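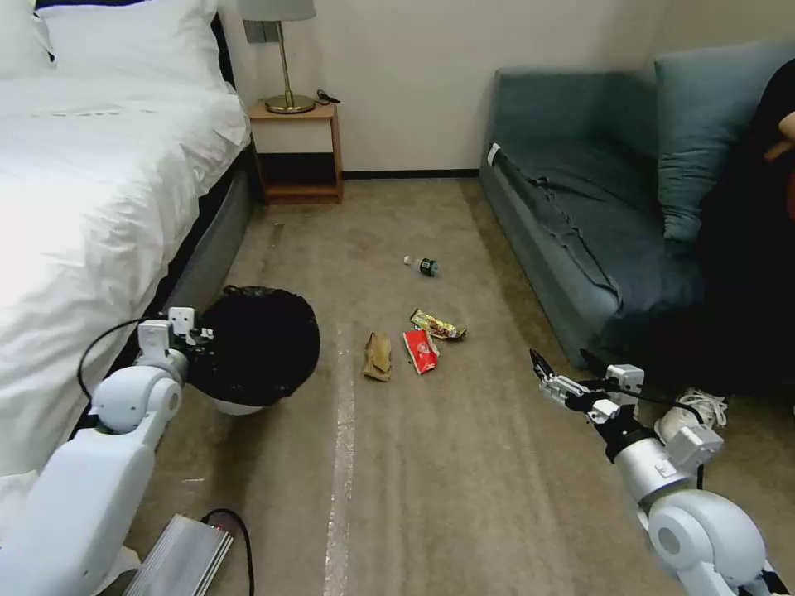

The bedroom before collecting the trash. Bin with a black bag, and four things on the carpet.

Room Gallery: The Guest Room in Trernusham
By Mehwish Paracha

Welcome to my small gallery. Since December I am taking care of the guest room which my friend Mehrangiz Kazemi rents out. It is a simple room with a bed, a sofa and a carpet in beige-brown color. I am writing down some notes also, so the next person who cleans can read them.

The trash. One small plastic bottle, a yellow and brown wrapper, a torn package in red and white, and a crumpled paper bag. The bottle goes to recycling, the other things go in the bin.

The bin. It stands at the foot of the bed. I use large bags, so the plastic comes over the top quite a lot. Please fold it down to the outside.

The bed. White bedding and white pillow. We wash them after each guest, and the spare set is in the hall closet.

The sofa. The dark teal cover gets wrinkled very quickly. Pull it from the back first, then from the sides. The light blue cushion stays at the armrest.

The nightstand. Small, made of wood, with an open shelf. Wipe also under the lamp, where the dust likes to stay.

Last changed on February 19, 2025. Page visits: 2,027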